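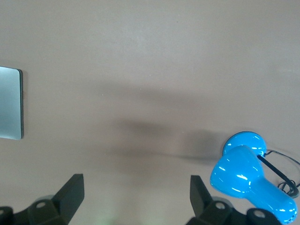
# Re: [rilmont-neighbors] Creek gauge and the June drill

On 4/14/23 the list moderator wrote:

> The new gauge at Sutherland Bridge is up and running. It sends a reading every 8 minutes. The county still wants towns downstream to say by June how they'd move people out if the Claltunano goes over its banks again.

Wonderful news about the gauge! I checked the readings during last night's rain and could follow the creek coming up and going back down (I stayed up far too late doing it). We had nothing like this in the last flood, when most of us on the Skaton side learned the road was under water by driving up to it.

On the drill — yes, please, let's do it. Rilmont has 3,000 people and two ways out, and one of them is the low road. I'd love to see us try:

- opening the school gym as a shelter, with 90 cots set up
- running 4 buses on the upper road only
- phone calls as well as texts, for folks with no cell signal

I can knock on doors along Mill Lane and ask who would need a ride. Does anyone still have the street list from last time? Mine stops at the church.

— Skaton side, top of the hill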